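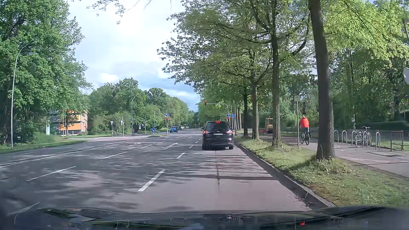
Asphalt is a mixture of two things: crushed stone and a black, sticky material called bitumen. Stone makes up most of the mixture. Bitumen is the glue. It comes from crude oil, and it is what remains after the lighter parts, such as gasoline, have been taken out. When bitumen is heated, it flows like syrup. When it cools, it stiffens and holds the stones in place. A road surface has to carry moving traffic, and it also has to carry vehicles that are standing still, such as a black car stopped with its brake lights on at a red traffic light. Standing vehicles are harder on asphalt than moving ones. The weight presses on the same small patches for longer, and the bitumen has more time to give way.

## The layers under the surface

The part of a road that people drive on is only the top layer. A typical road has these layers, listed from the bottom up:

- **Subgrade.** The natural soil, leveled and pressed down hard.
- **Base.** A thick bed of crushed stone. It spreads the weight over a wide area of soil and lets water drain away.
- **Binder layer.** Asphalt made with large stones. It gives the road much of its strength.
- **Surface layer.** Asphalt made with smaller stones. It is often 2 inches thick or less. It gives tires something to grip and keeps rain out of the layers below.

## Why roads change shape

Bitumen is stiff in January and softer in summer. On a sunny day when the air is 90 degrees Fahrenheit, dark pavement gets much hotter than the air, as it soaks up sunlight. Heavy wheels can then press long, shallow grooves into it. These grooves are called ruts.

Cold weather causes a different kind of damage. Water enters a crack, freezes, and takes up more space than it did as a liquid. The crack is pushed wider. After many freezes and thaws, pieces of asphalt come loose, and a pothole forms.

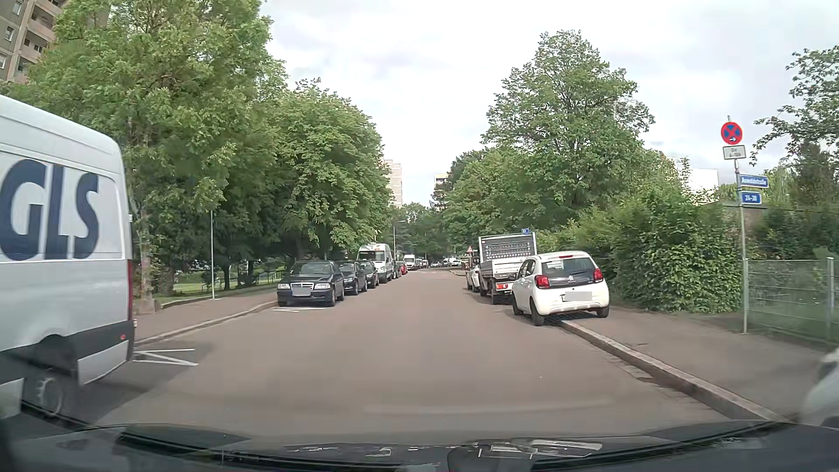 *A straight asphalt street with vehicles parked along both sides.*

Side streets usually carry fewer trucks than main roads, so their layers can be thinner. They still need a slight slope from the middle to the edges. The slope is called the crossfall. It sends rainwater toward the curb, where drains collect it.

## Using old asphalt again

A worn surface can be scraped off by a machine with a spinning drum of metal teeth. The scrapings are taken to a plant, heated, and mixed with new stone and new bitumen. The old bitumen softens and works as glue a second time.

## Words to know

**Bitumen:** the black glue in asphalt.
**Crossfall:** the sideways slope of a road.
**Rut:** a groove pressed in by wheels.
**Subgrade:** the soil under a road.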